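Robotics Club, Zurwood group
Minutes of the meeting, September 26, 2019

Chair: Sharon Swai
Minutes: Mwanaisha Mushi

1. The minutes of the last meeting were accepted without changes.

2. Door task in the simulator. Sharon explained the new scoring: 100 points for the full task, and 67 are necessary to enter the Hernberg round in December. The wooden door stays in the practice program. Mwanaisha will write down the colour settings.
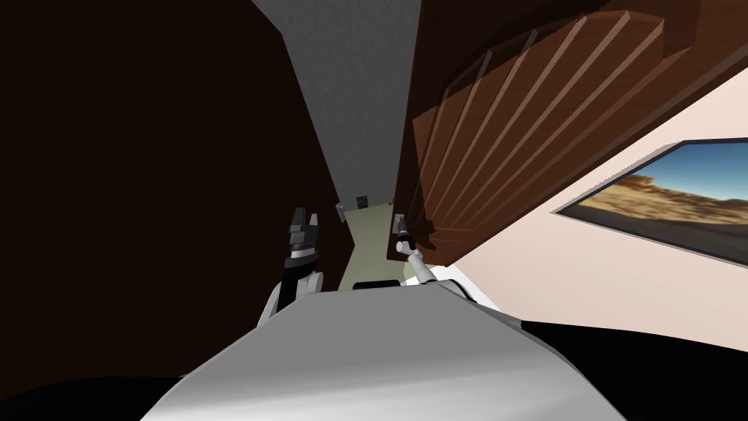 It was agreed that each pair makes three practice runs before the next meeting.

3. Other business. None.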